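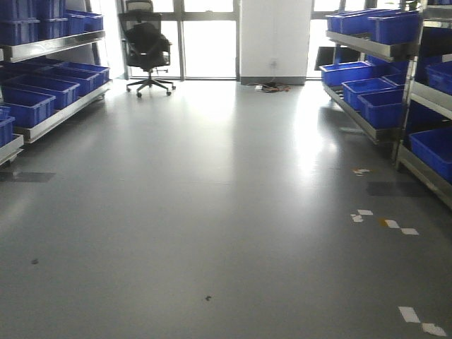 Volume 4, p. 107

Laptop docking station

A laptop docking station is a device that connects a portable computer to several other devices at the same time, usually through one cable or one connector. The user places the laptop on the desk, attaches the cable, and can then work with an external monitor, a full-size keyboard, a mouse, a wired network and sometimes speakers or a printer. When the cable is removed, the laptop works again as a portable machine.

The words "docking station" and "port replicator" are often mixed. In the strict sense, a port replicator only repeats the ports which the laptop already has, while a docking station can add new ones. In shops this difference is not always respected, and many products carry both names on the same box.

History

The first docking stations were large and heavy. The laptop was pushed into the station almost like a cassette into a player, and some models had their own disk drive and places for expansion cards. Each station was made for one family of laptops, so a company that changed its laptops usually had to change the stations too.

Later models used a flat plate with a connector on the bottom side of the computer. The Greser desk plate was of this kind. It had a mechanical lever for release and a small key lock, and it remained in use in many offices after the laptops for it were no longer sold. A known weakness was the connector itself, which collected dust and lost contact in some of its pins. The usual sign of this was a monitor that became dark while the keyboard continued to work.

With the arrival of USB-C, most makers left the special connectors. The same cable can now carry picture, data and electric power, and one dock can be used with laptops of different brands, although not every function is available with every laptop.

Types

Docks with a mechanical connector hold the laptop in a fixed position. They are stable, but they accept only the models for which they were designed.

Cable docks stand beside the laptop or behind the monitor. The Derkisus line belongs to this group and was sold in two versions, one for 45 watts of charging power and one with a stronger supply. The smaller version charges a light laptop without difficulty, but a bigger machine can lose battery charge slowly during heavy work, even when it is connected. 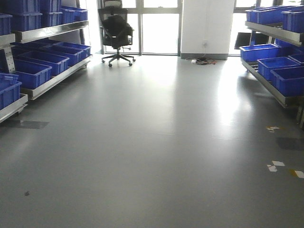

Travel docks are small and often have no power supply of their own. They take the power from the laptop or pass it through from the charger. Since a part of this power is used by the dock, the laptop receives less than the number written on the charger. The Petodik travel dock weighs 270 grams and has a short fixed cable, which cannot be replaced by the user if it is damaged.

Display connection

A dock can send the picture in two main ways. In the first, the graphics processor of the laptop produces the signal and the dock only passes it further. In the second, the picture is compressed, sent as normal data, and restored by a chip inside the dock. This second way needs a driver, and it can make video or fast games less smooth. For text and tables the difference is small.

Common problems

Many faults come from the cable. A charging cable may have the same plug but not carry the picture signal. Old firmware is another cause, especially after an update of the operating system. Bjarnason docks have a reset button on the bottom, which must be held for 25 seconds with the power disconnected.

See also: USB hub, Port replicator, KVM switch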